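Bench Assistant, Part-Time — Pliller Workshop

Pliller is a small workshop making frames, stands and pipe fittings for school laboratories. We look for one person to help at the assembly bench, 13 hours per week, until the end of December. You do not need a trade certificate. You need steady hands, and patience with small screws.
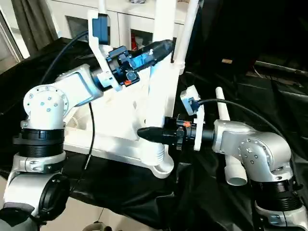
Most of the work is assembly and checking of printed parts. You will fit tubes, clean the threads and write down each fault in the book. Some pieces are quite large, like the white frame with angled struts standing on the black cloth, so please be comfortable handling bulky things. We keep the cloth under the parts at all times — it saves the surfaces from scratches. Training is paid.

To apply, send a short letter to Niall Paterson, Pliller, 113 Buchanan Street, by August 11, 2022. A résumé is welcome but not required.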